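Workshop Tips: When the Automation Comes to Your Bench

Updated Tue 30 September

I work in the packing and finishing room of Sugden, where we prepare table decorations, small lamps and gift boxes. In spring our firm bought two automatic lines from Ernov, one for folding the boxes and one for the labels. Many readers of this page asked me how is the daily work now, so I collected the tips which helped us. Some of them are good also for a small workshop at home.

Before the machine arrives

Measure the door, the elevator and the corner after the elevator. Our folding line was 8 inches too long for the corner and it waited one night in the yard under a plastic sheet.

Write down how you do the job by hand. Do it slowly, with all the small tricks, for example which finger holds the ribbon. When the installer from Ernov asked us "what do you do when the box is bent?", everybody gave a different answer. We lost a full morning with this discussion.

Ask where the air hose and the cable will go. On the drawing they are thin lines, in the room they are exactly where you walk.

The bench next to the machine

Keep one table for the hand work and do not give it away. The new line folds 186 boxes in one hour, but it can not see that a petal is turned to the wrong side. The flowers, the bows and everything soft stay with us.

Put the adjusting tools on a board with the shape of each tool drawn in marker. Before, each person had an own drawer. Now the same hex key is wanted by three persons in the same minute.

For glue on the guide rails use warm water with a little dish soap and a plastic scraper. Do not use the metal one, the scratches collect more glue. Let it dry before you close the cover. For dust in the sensor window take a soft dry brush, never the compressed air, which pushes the dust deeper.

Labels curl when the roll is stored near a window. We keep ours in a closed tin with the lid marked in October, in April and so on, and we use first the oldest.

How the shift has changed

The hands are less tired and the head is more tired. This is the shortest way I can say it. Before, I could think about my garden and fold. Now I must listen to the line, and when the sound changes I must stand up. We asked for rotation: two hours at the line, then two hours at the hand table. It took 9 weeks until the plan was accepted, so ask for it early.

Declan Lambert, our shift leader, made a rule that who stops the machine does not need to explain it at once. First stop, then look, then write in the notebook. In the first month people were afraid of the red button, and a jam which could be small became a big one.

The notebook is paper. Nikent, who make the software for the label line, offered us a tablet form, and we use it for the weekly report, but with glue on the fingers the pencil wins. We write the time, what was jammed and what we did. After 6 weeks we saw that most of the jams come after lunch, when the cardboard from the cold store is not yet warm. Now we bring it up before lunch.

Pay attention to the older colleagues. They know the product best and they speak the least in the training. We asked the trainer to come a second time, only for questions, in a small group without the managers.

The hand table, flowers and tools

Our finishing work is upstairs. The artificial flowers go on the bare wood of the table, the pale ones separate from the strong colors. If a stem is bent, hold it over the steam of a kettle for a few seconds (with a glove!) and make it straight slowly. Dust goes away with a hair dryer on cold. Chairs with wheels are good here, but the wheels collect thread, so turn the chair over once in a month and cut it out with small scissors. 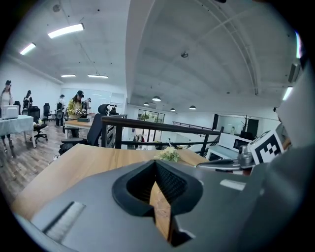 Will the automatic line take away our jobs in the finishing room?

In our case the number of people stayed the same, but the tasks changed. Two colleagues from folding learned the maintenance, and the others moved to the hand table, where there was always too much work before the holidays. Ask your firm to put in writing who will be trained and when, because a promise in the corridor is easy to forget.

One more tip for the end of the shift: empty the scrap bin of the line before you switch off, and leave the cover open for ten minutes. The oil we use is Lirent, the thin one. One drop for each bearing is enough, and wipe what runs out.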